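Workshop > Builds > Ghaffari arm > Notebook

Last updated: 29 October 2023

Arm and hand back on the base after the wrist rebuild. Nasrin Alipour redid the cable run along the forearm yesterday, and I spent the morning on finger offsets. The thumb was reading 17 counts high at the open stop. Zeroed it, ran the open/close cycle 36 times, and it came back to the same number each time. Old offsets are saved in the February folder in case we want them.

Current limit on the fingers is still the low one. I don't want to raise it until the tendon guides from Vomincombe get here. Trinidad Robles thinks the printed ones will hold. Maybe, but I've already replaced two.

Switched the planner to the Korkodham build. It wants the table height typed in by hand and doesn't complain if you leave it blank, so check that first if the arm comes in low. Log for today is 1,717 lines, mostly the same joint warning over and over. I'll filter that out.

Afternoon was small bottles on the felt, with the usual household stuff left along the back. The three waters sit close enough together that the approach angle matters a lot. Coming in from the right, the long fingers have to get past one bottle without touching the next.
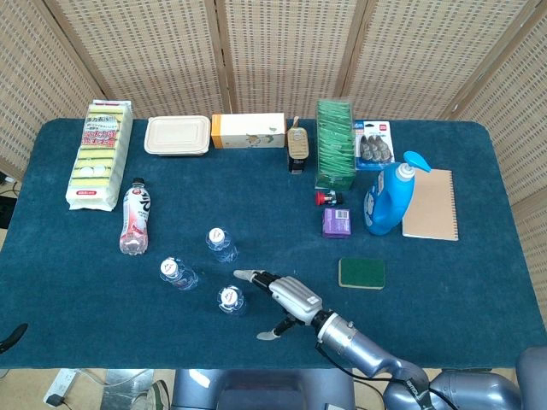
Hand at the front-right bottle, thumb angled down.

To do:
- try the approach with the wrist turned 19 degrees
- second tie on the black cable near the elbow
- ask Nasrin where the spare joint covers went
- sponge pack and the pump jug after the bottles, same limit

Recent entries
Wrist rebuild, part 2
Gevance driver board: bench test
Tendon guides, printed vs. ordered
Felt or bare table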